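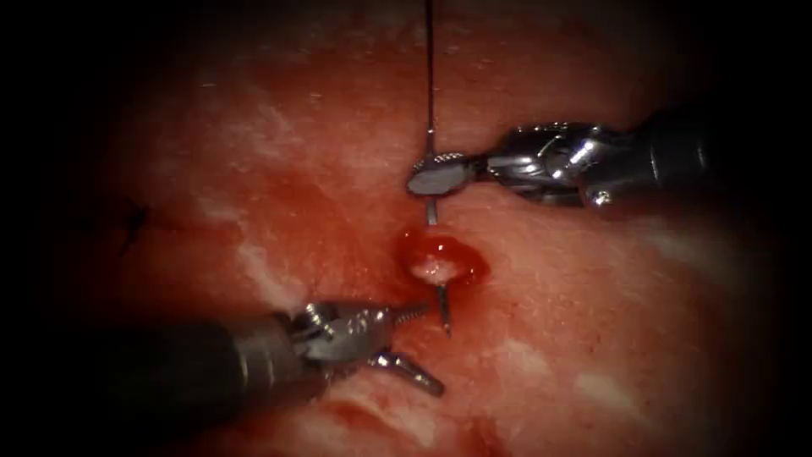
Okport is a two-armed suturing robot built in the shared workshop at Cluvdale by Corina Brunner and Sanaa Fawzy. The builders set out to learn how wristed surgical instruments work by making the machinery that drives them, and the project has grown into one of the most admired long builds to come out of the workshop. Each arm carries a slim dark shaft ending in a small silver wrist, a wonderfully busy bit of metal in which links, pins and cable pulleys sit packed together, and beyond the wrist is a pair of jaws or a flat, round-ended tip with a serrated edge for handling needle and thread. The name covers the arms, the control desk and the software, though workshop members mostly use it for the arms alone.

Reading time: 4 min

Background

Brunner came to the project from clock repair and Fawzy from writing motor control code for stage lighting. They met over a seized lathe and started on a single arm in January. It could barely hold a pencil. The second arm followed once it became clear that sewing with one hand is miserable work, for machines as much as for people!

An early version used stiff rods to move the wrist. It was strong but jerky, and it was dropped in favour of fine steel cable. The old rod-driven wrist still hangs on a hook above the drill press.

Design

The motors are housed well back from the tools, in an aluminium box known as the Aigner. Cables run from the box down the inside of each shaft, around the pulleys and out to the jaws. Keeping the heavy parts at the back lets the working end stay light, and the movement is lovely to watch. Each cable run is tensioned by hand with a brass thumbscrew. A slack cable makes the wrist lag behind the operator, while an overtight one wears through its coating and has to be replaced.

Software was written from scratch under the name Bokance. It reads the operator's hand controls 200 times a second and scales the motion down by a factor of 10, so that a broad sweep at the desk becomes a tiny nudge at the tip. It also filters out hand tremor. The version logged as build 2265 is the one most people in the workshop mean when they talk about "the smooth one".

Operation

The operator sits at the desk and steers both arms at once. In a typical stitch, one tool presents the curved needle while the other waits on the far side with its jaws open, ready to take the point. The needle is passed through, the thread is drawn after it, and the tools then swap roles to tie the knot. Thread management is the hard part. A loop lying loose on the tissue is easily snagged, and beginners at the desk tend to watch the needle and forget the loop entirely.

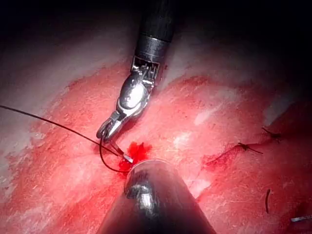

Upper instrument closing on the suture thread, with two tied knots along the seam at right.

Neither hand control gives any feeling of force, so thread tension has to be judged by eye. Fawzy has described this as the most absorbing problem in the whole build, and a force-sensing wrist has been on her list for a long time. Knots are tied with short tails, and the builders take real delight in a snug one.

Maintenance

The cables are treated as consumables. Brunner's log sets a limit of 40 hours of running per set, after which the shafts are stripped, cleaned and re-strung on the bench. Re-stringing a wrist is fiddly, and the preferred tools are a dental pick, a loupe and a strip of blue masking tape to park the loose ends in the right order. Colour-coded ends were tried, but the paint flaked into the pulleys.

The article was last revised on 19 September 2024.

Home Projects Workshops Glossary Search Contact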